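Planning the Equipment Budget for a Two-Handed Gripper Kit
Project report, Automation Design Studio
Mabli Mathias

Background

Our studio brief this year was to plan the purchase of a small set of hand-held grippers for a teaching lab, the kind a person carries through a task so that the motions can be recorded and later used to train a robot arm. We were given a ceiling of $2000 and told to come back with a list we could defend line by line. I took on the budget and the buying plan, and I have to say I enjoyed it far more than I expected! I had never priced anything bigger than a bicycle before this.

The lab already has a pair of arms on loan to the department, so arms were outside our scope. What it lacks is everything a student would hold, wear out, drop or lose: the grippers themselves, the finger pads, cables, storage, and a stock of ordinary objects to practice on.

What we compared

We asked three suppliers for quotes. Kemus sells a finished gripper with the camera mount already fitted. Prunholm sells a kit of printed parts and screws, and you put it together yourself. Vasconcelos will print a frame to your own drawing, which sounded wonderful until we saw how long the lead time was (we would have been into May before the second one arrived). The Kemus unit costs the most and the Prunholm kit the least, but the kit price leaves out the pads and the camera, and it took us two rounds of email to find that out.

My first spreadsheet only had unit prices in it. Our instructor sent it back with one question in the margin: what does it cost to run for a year? So I started over with a column for parts that wear, a column for parts that get lost, and a column for student hours. That second sheet changed the ranking completely.

Pads turned out to be the part to watch. The ridged surface is what does the holding, and once the ridges flatten, light things start to slide. A frame might last through several classes, but pads will not, so we budgeted for 4 spare sets and put them on their own line where they can't be quietly trimmed later.

One gripper or two

The biggest argument in our group was over whether to buy one gripper per station or a pair. A pair doubles the largest cost on the sheet, and at first I was firmly on the side of buying singles and spending the difference on extra stations. Then we wrote out the tasks the lab wants to teach. Packing a box, opening a bag, holding a lid steady while something goes inside: nearly all of them want a second hand. With a single gripper you end up choosing your tasks to suit the equipment, and the set of tasks gets dull very quickly.

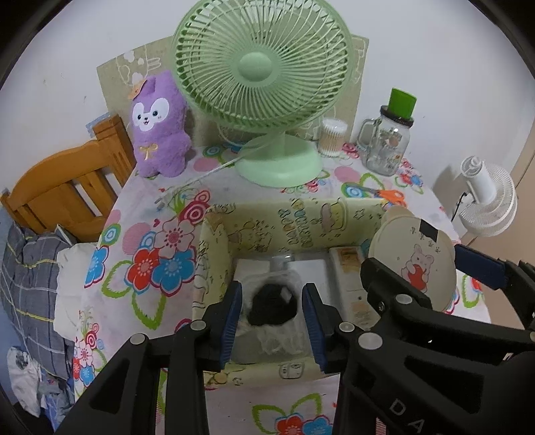 So the final plan has one station with 2 grippers, and a second station listed as a later purchase. I still feel a little sorry about that second station, but a single pair that can do real household work seemed like a better start than two half-equipped tables.

Objects and the table

This was my favorite part of the budget. Practice objects cost very little next to the hardware, and they make a huge difference to what people can try. We set aside $40 for them. Soft items, thin plastic bags, small cartons and round lids are all on the list, along with a few things that are awkward on purpose. Much of this can come from home, which leaves more of the money for replacing whatever gets crushed.

We also argued for a plain folding table and then dropped it. Any steady table will do, and patterned cloths are welcome, as a recording made only on a bare white bench doesn't tell you much about kitchens and bedrooms.

Recommendation

We recommend the Prunholm kit, bought as a pair, with the spare pads ordered at the same time so they travel in one shipment. Assembly should take around 4 hours for each gripper, and we would like students to do it, with the Kemus manual (free to download, and much clearer than Prunholm's) kept open next to them for the camera mount section. Cables and a storage case come from Broltero, who gave us the only quote that included delivery.

Still open

The Prunholm quote runs out on Fri 5 October, so the order form has to be signed before then or the pricing needs to be redone. We also haven't settled who keeps the wear log. I would like it to be a paper sheet taped inside the case lid, with a line for each session and a box for pad condition, and I have a draft of it ready if the studio wants to try it out.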